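10/26/25
Posted by Veerle Dewulf
Student Projects / Robotics Club / Progress Reports

Lunchbox task, report 2. Writing this fast, the build room closes soon and I still have to pack the charger.

Quick recap for anyone who missed the April report. We're teaching our arm (Jekitz, named after the street the club meets on) to put away a lunch. Container into a rack, container out of a rack, lid stays on. The arm learns from demos. A person does the job with the hand-held gripper, camera on the gripper records it, then the model trains on the recordings. The arm has the same kind of fingers so what the camera sees is close to what the arm will see. That was the idea anyway.

Where we are: 455 demos recorded, 400 kept. The rest went in the reject folder. Mostly the person let go too early or the recording started late and missed the reach. A few were mine, sorry.

Dzintra Grīnberga did the sorting. She watched every one at double speed and wrote a note for each reject. The notes are in the shared folder, please read them before you record anything new. Main thing from the notes: slow down near the rack. People go fast across the table, fine, but then they go fast into the wires too and the demo is useless.

Clear plastic is hard. We knew that going in but it's worse than I thought. The model finds the wire rack OK and finds the table OK, and then it treats the container as whatever is inside the container. With colorful food in it the arm goes for the food. With it empty the arm kind of wanders. We tried a strip of tape on the lid, that helped a lot, but Dzintra says it's cheating and I think she's right. Tape is off again for the next round.

Fingers next. The covering on the pads is coming away and there's dust all over them. I want to redo both sides at once so they match, otherwise the demos before and after will look different on one side only and we'll never sort out which change did what.
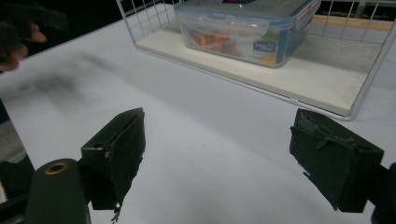
Should the arm get new finger covers at the same time as the hand-held one?
Same day, same material, both tools. If only one gets changed the camera views stop matching and the model has to deal with that on top of everything else.

Park has offered to cut the new foam, he did the first set. Needs the measurements from us, I'll send them tonight if I can find the calipers.

Training. Two runs so far. First run was on a small batch, just to check the files loaded, and it did nothing useful. Arm moved toward the rack and stopped over the table. Second run used all 400. Much better reach, bad grip. It closes a little too soon and bumps the container instead of holding it. I think this is the timing between the gripper width and the video, there's a lag of 96 milliseconds between them that we weren't correcting for. Found it by clapping the fingers shut in front of the camera and lining up the two signals. Fix is in the code now but the third run hasn't started yet so no results to show.

Also the lighting. Shadows from whoever is recording fall right on the table and the model seems to care about them. When we turned the desk lamp off for a test the reach got noticably worse. Plan is to record in different light on purpose, lamp on, lamp off, blinds open. Standing in different spots too.

What didn't work, for the record:
- lifting by the lid. Flaps pop open. Grip the sides.
- very full containers, they slide out of the fingers
- recording with two people talking over each other about where to put the thing. Pick one person

To do before the Sasville meet:
- measure and replace finger covers (me, Park)
- third training run with the lag fixed
- new demos, mixed light, no tape
- wipe down the table, it's got smudges and the model is probably learning those aswell
- Dzintra to write up the reject rules on one page

Somebody has the spare battery. Please put it back in the drawer.

If the third run goes badly we drop the rack and just do table to table for Sasville. I don't want to, but a simple thing on the day beats the arm hitting wires in front of people. Will decide after I've seen the grip numbers.

V.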